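Notebook, October, afternoon
Review of the Sekidby bed-making package, trial period 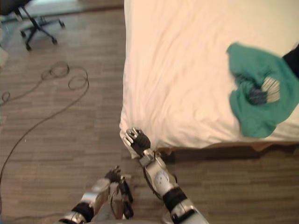 The package comes in two parts: the hand software, which we installed without trouble, and the Borberg task library, where most of my doubts are. The salesman calls it "linen ready". I want to know what this means before Hiu-tung Kao has to answer the offer from Kuo.

Task for today: corner of the sheet, right hand only, left hand waiting low. I kept the default speed. We made 27 attempts on the front corner. I count an attempt as good if the corner of the sheet ends under the mattress and stays there when I pull it lightly with two fingers. Good: 8. The others I put in two groups. In the first group the fingers close too early and take only air. In the second they take the cloth but lose it when the wrist turns. The second group is the bigger one, and I think it is the more interesting for us.

The rounded corner is a difficulty. The manual shows only mattresses with a sharp corner, and the library asks for a "corner point" to be marked before the start. On a round corner I don't know where this point should be. I marked it at the middle of the curve, then 4 cm toward the long side. The second place was better, but I changed the finger closing force at the same time, so I can't say which change helped. My mistake. To repeat with one change only.

White sheet on white mattress was also a question from Chun-hung. He expected that the edge would not be found at all. It was found every time, also with the curtain open. This point I give to Sekidby.

What I don't like:
The stop command from the tablet is slow. The button on the wall is fine.
After a failed grasp the program goes back to the very beginning, with the full arm check. It takes longer than the attempt itself.
The error texts are only numbers, and the list of numbers is in a separate file which we had to ask for.

Price: Kuo offers the yearly license with 6 support visits. Dulska, who offered us the other system in spring, had fewer visits but the task library was included. Here it is extra. Hiu-tung should ask if the library can be rented for the trial months only.

Later, same day. Chun-hung read the above and says my pull test is too kind, a sleeping person pulls much more. He is right, but then I need a spring scale, and the same force for all attempts. He will look for one in the upstairs cabinet.

To do next: corner point at the 4 cm place, force back to default. Then the fitted sheet, if the thin one is washed by then. Ask support about error 27, it is not in their list.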